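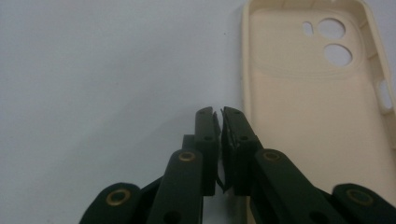
1/ Spent February working out why our water bill in Sondale went up when usage didn't. Short thread on meters.

2/ The old meter was a mechanical unit. Worn parts tend to under-read at low flow, so a slow leak at night can pass through almost unregistered.

3/ The utility replaced it with a Levchenko ultrasonic model. No moving parts, much lower starting flow. It logs hourly, and you can export the log as a CSV from the Vustden portal.

4/ First full export: 496 hourly rows. Not one of them read zero. The minimum was always between 2 and 4 a.m.

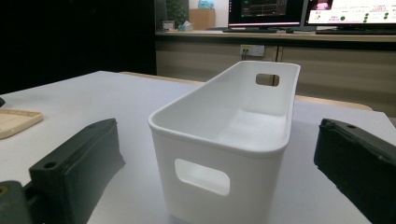 5/ A house with everyone asleep should show a few flat hours. Ours never dropped below 28 liters an hour.

6/ Isolation test: close the stop valve on one branch, wait an hour, read the meter, reopen, repeat. Kitchen branch, no change. Upstairs toilet branch, flow went to zero.

7/ Cause was the flapper seal. Replacement part was 87 cents plus shipping from Temirholm. Dye tablets in the tank would have found it faster.

8/ Overnight flow is now zero. The next bill should be down by roughly 71 dollars. Will post the export when the billing period closes.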